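June, by Aslı Ateş

Hello again! My first month of walking to work is done - 30 mornings, 268 minutes saved on buses (yes, I kept a list). 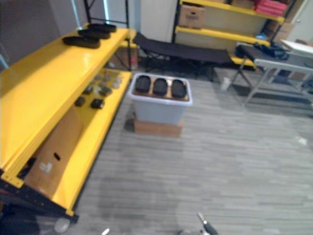

Black pads on the yellow shelving.

Vernon Charbonneau swears by the canal path, but I like the hill.

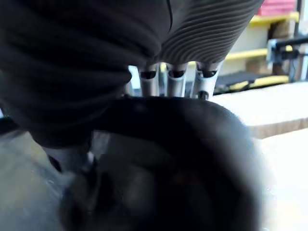

Shoes

Go half a size up. Mine rubbed for a week

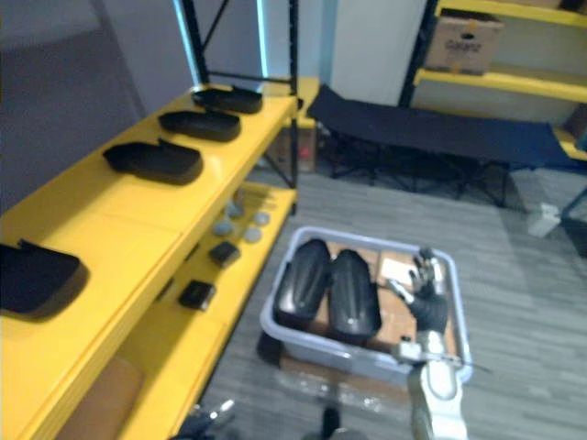

and then they were lovely, even in the rain.
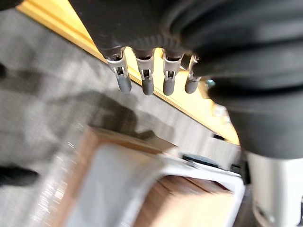 Next walk

Meet at Brinamora café, 8am.

Contact Nurnine News | © Nurnine | Back to top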